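Ticket 134: planner rejects every pull on hinged doors after perception update
Project: Coltis
Component: door-state estimator / motion planner
Opened by: Laurier Melnyk
Status: resolved, left open for one follow-up
Priority: 3

Summary
After merging the Komberg perception branch, the planner returns NO_VALID_PATH for any task of type open_door. Tasks of type close_door are unaffected. The fault shows up in replay as well as live, so network delay was ruled out early.

Steps to reproduce
Load any recorded door task in Zanum. Set the estimator to the new branch. Run the planner with default limits. It gives up after 500 samples with the message "goal pose in collision".

Log
6th January, first entry. Replayed the same recording on the old branch and got a valid path. Switched only the estimator and the path was lost. The planner build is identical in both runs.

Second entry. Dumped the hinge axis from both branches. The old one gives the axis on the correct edge of the door. The new one gives it on the handle side, with the sign of rotation flipped. The planner is therefore asked to push the door into its own housing, and rejecting that is correct behaviour.

Third entry. Baptista calibration suspected, as the lens model was changed in the same merge. Reverted the calibration file alone. No change to the hinge side. The straight-edge error near the image border did get worse with the old file, so the new file stays.

Fourth entry. Found it. The new branch sorts door corners by image angle, starting from the top left. The hinge lookup still expects them to start from the bottom left. With the door closed the two orders differ by one place, which moves the hinge to the wrong edge. A door that is already open takes a separate code path with its own sort. That explains close_door.

Fix
Corner order is now set in one function and used by both code paths. Added a check that refuses any hinge axis lying within the handle box. Raised the estimator timeout to 300 ms to cover the extra check.

Result
All stored door tasks plan again. Live run repeated on narrow doors with the same outcome.

Follow-up
The planner message should name the joint that caused the collision. Not blocking.
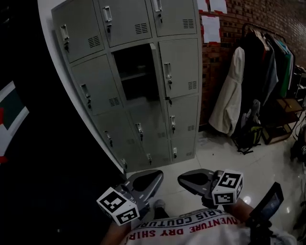 Can the timeout be put back to its old value if the handle check is switched off?
The extra time is only used by that check, so the old value is safe once it is off. Change both settings in the same commit, and restart the estimator afterwards, as it reads the timeout only at start-up.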